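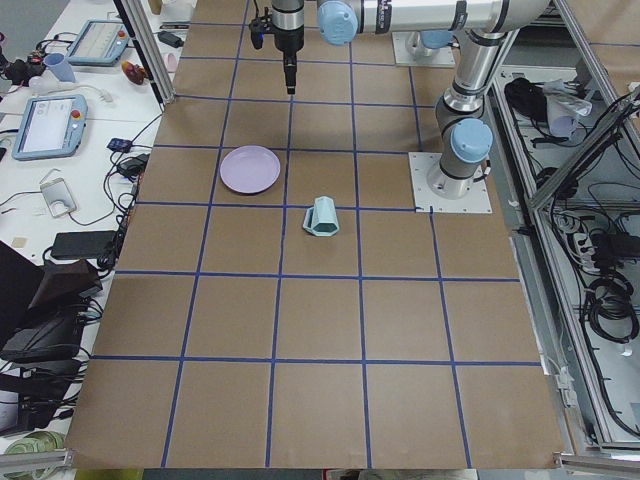 Plate and cup on the taped paper

Hi all,

Tane Ashby wrote:
> Our Nemix boiler drops to 0.6 bar overnight. Topped it up
> again at 8. Is it the expansion vessel or am I in for a
> big bill?

Ooh, I had this in March! Mine was a weeping valve on the towel rail, so do check those first – run a bit of loo roll round every joint. If they're all fine, get the vessel looked at. Pearce quoted me £569 for a new one, which made me gulp, and then Wiremu Lowther just pumped the old one back up and it's held ever since.

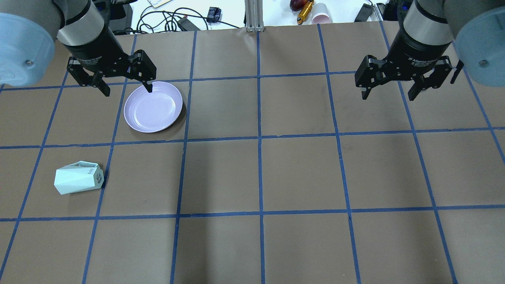

Tamsin Merrick

PS Has anyone still got the Padus radiator key? I've six rads to bleed and mine's gone walkabout!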